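Kit Famness « Rangement » – deux bras, un panneau perforé, des rouleaux de ruban

Réf. 499 – Niveau club et lycée
Prix : 1 135 € TTC
Disponible à partir de septembre 2023

Le kit Famness est né au club de robotique d'Ambaye, où l'on perdait plus de temps à chercher le ruban adhésif qu'à programmer. La solution raisonnable était de ranger. Le club a préféré apprendre à deux bras à le faire.

L'épreuve tient en une phrase : prendre un rouleau, le présenter devant le crochet, lâcher au bon moment. Les élèves règlent l'approche et la pince, puis découvrent qu'un rouleau de ruban a des opinions.

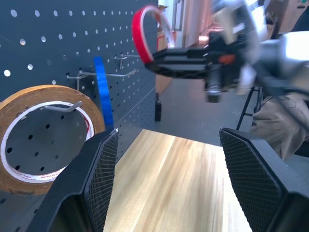

Comptez une séance pour le montage et plusieurs pour convaincre les deux bras de ne pas vouloir la même place. À la coupe de Tillgate, en mai, l'équipe gagnante a rangé son dernier rouleau à 51 secondes du gong – la deuxième cherche encore le sien.

Contenu du kit
Deux bras avec pinces à patins texturés
Caméra de poignet
Panneau perforé et crochets
Livret d'exercices en français

Non fournis : la table, les rouleaux, la patience.

Options
Jeu de patins de rechange : 51 €
Second panneau avec crochets : 255 €

Livraison depuis l'atelier de Mokville. Les clubs peuvent régler sur bon de commande. Les retours sont acceptés si les crochets sont encore droits.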